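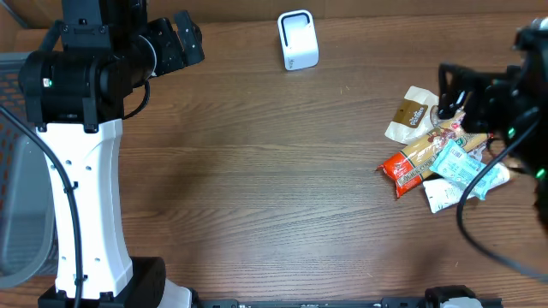
Pile layout, right gripper over the packages

Kivatness Forums > Arms and Grippers > Teaching by Demonstration

Piled or lined up? How do you lay things out when you record by remote?

tabletop_tess
Posted December 31, 2020

Hi all, long post, sorry in advance, I'm off work and I've been at this bench way too much. I'm teaching my two-arm setup to put groceries and bathroom stuff away in a basket. Everything is recorded by remote: I hold the two leader handles, the arms copy me, and the logger (I'm on Trerninier) saves the joints and the cameras. Nothing fancy.

My question is about how I lay things out before I hit record. Up to now I've been dumping the packages in a heap on the right side and picking from the heap. I figured that's what a real kitchen counter looks like when you come home from the store, so why teach it anything easier? The basket is over on the far left, so the right arm grabs, brings the thing to the middle, and the left arm takes it the rest of the way. The middle of the table I keep bare on purpose so I have somewhere to do the handoff.

I have 300 recordings done that way and the trained policy is... not great. It goes to the pile with total confidence and then hovers. Sometimes it closes on nothing. Sometimes it gets two packages at once and just carries both off like that was the plan! The pasta is the worst one for me. It's long, it's stiff, and if it's lying across other stuff I end up pinching whatever's nearby too.

So do I keep going with the heap until I hit 1000, or start over with everything spread out in a row? I really don't want to throw away all those evenings.

Re: Piled or lined up?

gantrygoose
Please don't go to 1000 with the heap. I did exactly that with a box of hardware store stuff and all I got was a robot that hovered more smoothly.

When you pick from a pile you're making a hundred tiny choices with your eyes, which corner is free, what's going to slide, and none of that is obvious from the joint motion. Two recordings that look nearly the same to the cameras can have you going for two different packages. The policy splits the difference and ends up in the air between them. That's your hover.

Line them up. Get the plain grasps solid one at a time, then bring the mess back.

Re: Piled or lined up?

notaservo
I'm going to disagree with goose here. If the job is a pile, record a pile. I started with neat rows, got a lovely success rate on neat rows, and the first time two bags touched each other it fell apart completely. Then I had to record all the messy stuff anyway, and the old tidy recordings pulled it back toward tidy habits.

What I would change is the picking order. Do you always take the top package first, Tess? If you're grabbing whatever you feel like, goose is right about the averaging. If you always go top one first, same corner every time, a pile is fine. Boring for you, great for the robot.

Re: Piled or lined up?

tabletop_tess
Ummm. No. I take whatever looks grabbable. I went back and watched a bunch of them tonight and some evenings I go for the pasta first just to get it over with, and other evenings I leave it for last because I'm scared of it. So, guilty.

Re: Piled or lined up?

leadscrew_lou
Watching your own recordings is the most embarrassing part of this hobby. I found out I wiggle the gripper open and shut twice before every single grasp. Guess what my robot does now, forever.

Couple of things from my side. I've got a similar pair of arms, and for food wrappers the bare fingers are lousy. The fingers slip along the crimp on the end of the bag and you end up squeezing harder and harder without noticing. I put Drinusden grip pads on mine and it was a big change. Cheap too.

Second, with long packages come in from straight above, across the narrow direction, and line the wrist up BEFORE you go down. If you twist on the way down, it learns to twist on the way down, and sooner or later it twists into the neighbor.

Re: Piled or lined up?

tabletop_tess
OK, pads ordered. And I gave the row a try this afternoon while the house was quiet. I set it up with the bluish snack bar, then the San Remo spaghetti, then the hand cream, then the bag of snacks nearest the right arm. I kept them near the middle so both arms can get at them, and I went right to left, every time, no exceptions. I did 24 of those.

First impression: SO much easier on my hands. I'm not fighting anything. I could think about the wrist the way Lou said and line up first, then drop. The hand cream surprised me, I thought a tube would be easy but I keep wanting to go for the gold cap end and it rolls out of my fingers. Going for the middle is better.

The part I don't love is that it feels kind of fake. I'm placing stuff like a store shelf and then acting impressed that I can pick it up. 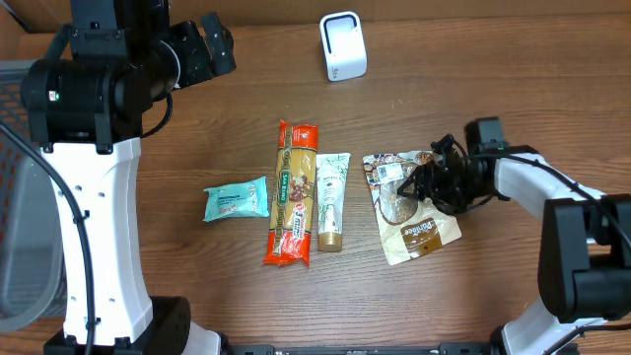 Re: Tess's row, and how close is too close

gantrygoose
Good start, but your gaps are tiny. The three on the left are just about touching. The snack bag has a strip of table beside it, and that's the kind of room I'd give everything for the first batch. You want the finger to have someplace to go on both sides without you having to be a surgeon about it.

Then close the gaps a little each session. By the time they touch, the policy has already seen what a clean grasp looks like on each one.

Re: Tess's row, and how close is too close

notaservo
See, I'd leave the gaps exactly as they are. That's the interesting part! A row of nearly touching packages is already halfway to a pile. With a hand's width between everything you're teaching it a problem no kitchen has.

Also, and I'll keep saying it until somebody listens, mix up the order of the items between recordings. If the pasta is always second from the left, you haven't taught it what pasta is. You've taught it a spot on the table. Keep the right to left rule for your picking and shuffle what's sitting where.

Re: Tess's row, and how close is too close

leadscrew_lou
Shuffling, yes, one hundred percent. Sliding the whole row around too, up toward the far edge, down toward the rail, a bit crooked. Mine would only work if I put the items on the same knot in the wood. I'm not kidding.

On gaps I'm with goose for the first batch and with servo after that. How many are you planning to do?

Re: Tess's row, and how close is too close

tabletop_tess
I was thinking 500 of the row, shuffled, and then going back to the heap with a strict top first rule. Would you mix the old heap recordings in or leave them out?

Re: Tess's row, and how close is too close

gantrygoose
Leave them out. Or go through and keep only the ones where you happened to take the top package first. It's a dull evening with a bowl of popcorn, but you'll rescue a good chunk of them.

Re: Tess's row, and how close is too close

notaservo
Sorting them, sure. I wouldn't toss the ones where you fumbled and then recovered, though. Those are gold. If you missed a grasp, backed off, and came in again, the robot needs to see that, otherwise the first time it misses it has no clue what to do next. Cut the ones where you gave up or grabbed two at once.

Re: Tess's row, and how close is too close

gantrygoose
We've had this argument since October and I still say a few recoveries go a long way. Too many and it starts missing on purpose so it can recover. I've seen it do that.

Re: Tess's row, and how close is too close

fajardo_mike_drop
Lurker here, writing from Fajardo, where I have one arm and no basket, so take it for what it's worth. Has anybody tried guiding the arm by hand for this instead of the leader handles? I just grab mine by the wrist and walk it through. I can feel when the fingers touch the package, and I never could with the remote.

Re: Tess's row, and how close is too close

leadscrew_lou
Works great with one arm. With two you run out of hands at the handoff, plus your own arms are all over the camera views, and then the policy gets used to seeing a sleeve. I do it for single grasps to figure out a good angle, then I copy that angle with the handles.

Re: Tess's row, and how close is too close

tabletop_tess
Ooh, I like that, feeling out the angle by hand first. I'm going to try it on the tube tomorrow before I record anything else.

Plan so far: wide gaps for the first batch (goose wins that round), shuffle every time, slide the row around, right to left, wrist lined up before going down. Tight gaps after that, then the heap again with top first. I'll post numbers when the first training run is done. If it carries off two packages at once again I'm blaming servo.

Re: Tess's row, and how close is too close

notaservo
Fair. Post the misses too, please, those are the ones I want to watch.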